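Okay friends, I finally finished my rewatch of Fuvcombe last night and I have a lot of feelings, so this is going to be a long thread. Get a drink. I'll try to keep each post short but you know how I am.

For anyone who missed it the first time, Fuvcombe was an afternoon serial set in a harbor town where it rained constantly and everybody owned the same three raincoats. My grandmother taped it for me while I was at school and we watched it together before dinner, with strict instructions that I was not to talk during the first scene.

There were 251 episodes. For years only 212 of them could be seen anywhere, and the missing ones were almost all from the stretch where Maud runs the ferry office, which a lot of us think is the best part of the whole show (fight me, ferry office doubters!).

So when Inero put the full run up, with the missing ones cleaned up from the old masters, I canceled a weekend. And then another weekend. My sister has stopped asking what I'm doing.

What I really want to talk about, though, is the sound. I never noticed it as a kid. You don't, do you? But this time I watched a good chunk with headphones on so I wouldn't wake the house, and my goodness, somebody loved that show.

That somebody was Oleksandra Chornovol, who mixed it from the second season until the end. Her name goes by so fast in the closing credits that I had to back it up twice to be sure of the spelling.

Listen to the kitchen in the Pruitt house. There's a clock in there. When the family is getting along you can hardly hear it, and in the weeks after the father leaves it gets a tiny bit louder in every episode. I thought I was imagining it, so I went back and played the early ones next to the later ones. I was not imagining it.

And the gulls! Every soap by the water has gulls. Fuvcombe has gulls in the morning and none at all at night, and the one time you hear a gull at night is the scene on the pier. If you've seen it you know which scene. I had goosebumps all over again and I knew exactly what was coming.

I found an old interview with her in a newsletter the fan club used to mail out. She said they had one good boom microphone and one that buzzed, and on days when both were needed she'd give the buzzy one to whoever was standing nearest the refrigerator. I have been listening for that refrigerator ever since and it does come and go in the strangest way.

She also talked about the studio at Sirnell, which had been a furniture warehouse and had a metal roof. Heavy rain meant they stopped taping, full stop. On a show where it was always raining! All the rain you hear in Fuvcombe was added afterward, and the actors are standing there pretending to shout over nothing.

The cleanup was done by a small outfit called Zheng, and I want to give them credit too. They left the hiss in. You can take so much hiss out of an old recording that the voices go thin and swimmy, and they didn't do that. Maud still sounds like Maud.

A couple of you asked where to start if you've never seen it and don't have 251 episodes in you. Reasonable! I'd say start at episode 23, when the lighthouse sale falls through. You'll be lost for a little while and then you won't be. The first few are mostly people arriving on buses.

If you only have one evening, watch the eight episodes of the flood story back to back. It's the tightest the writing ever got, and the power goes out in the town halfway through, so there's a long stretch with no music at all, just voices and water and somebody dragging a chair.
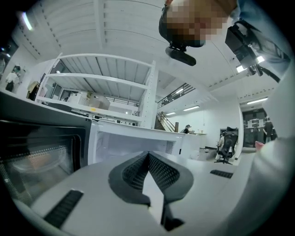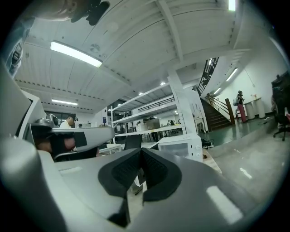

Oh, and I forgot to say about the theme tune! There are two versions. The second one comes in after the wedding and it's slower, with the accordion moved way down. My grandmother hated it and would hum the old one over the top, loudly, every single afternoon.

I caught myself doing the same thing on Tuesday. All the way through. Poor cat.

A few of us are planning a watch-along of the ferry office episodes in June, probably Sunday evenings, two at a time with a break for snacks. Reply if you want in and tell me your time zone. New people very welcome, and we'll try hard not to spoil the pier.

Also, if anyone still has the fan club newsletters from the last season, even just one or two, I'd love to read them. I'll pay the postage and send them back in the same condition, promise.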